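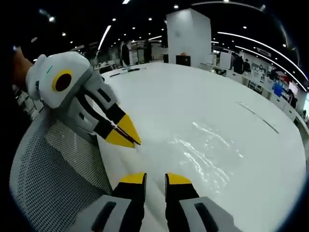 Warum ich meinen Küchentisch nicht mehr freiräume

Als meine Großtante Jorine noch lebte, wurde bei ihr jeden Abend der Tisch abgeräumt, und zwar restlos, bis auf die Zuckerdose, die aus irgendeinem Grund bleiben durfte. Ich habe das jahrelang nachgemacht und mich jahrelang darüber geärgert, denn bei uns zu Hause wird an diesem Tisch genäht, gerechnet, geklebt und gestritten, und wer abends um acht mitten in einem Puzzle steckt, der möchte es nicht auf ein Tablett schieben müssen, nur damit die Tischplatte schön aussieht.

Im Februar habe ich damit aufgehört. Mein Nachbar Yusri Lubis, der drüben mit seiner Familie auf 52 – nein, ich habe nachgefragt, es sind 58 – Quadratmetern wohnt, hat nur gelacht und gesagt, bei ihnen sei der Tisch seit der Geburt der Zwillinge nicht mehr leer gewesen, man esse eben drum herum. Und so machen wir es jetzt auch! Ein Ende gehört den Tellern, das andere gehört dem, was gerade angefangen ist, und dazwischen verläuft eine Grenze, über die meistens freundlich verhandelt wird (der Klebstoff bleibt drüben, darauf bestehe ich).

Ich weiß, dass viele das anders sehen, und ich lese die Bücher über das Ausmisten ja selbst ganz gern, am liebsten im Bett mit einer Tasse Tee. Trotzdem finde ich, dass wir unseren Wohnungen zu oft beibringen wollen, so auszusehen, als wohnte niemand darin. Ein halb genähter Ärmel auf dem Tisch lädt dazu ein, nach dem Frühstück noch schnell zehn Stiche zu machen. Liegt er im Schrank, bleibt er bei mir liegen bis Weihnachten, und dann passt der Pullover dem Kind nicht mehr.

Besuch kommt übrigens weiterhin. Letztens saß meine Schwägerin zwischen Stoffresten und Kartoffelsuppe und hat, ohne dass ich sie darum gebeten hätte, zwei Knöpfe angenäht.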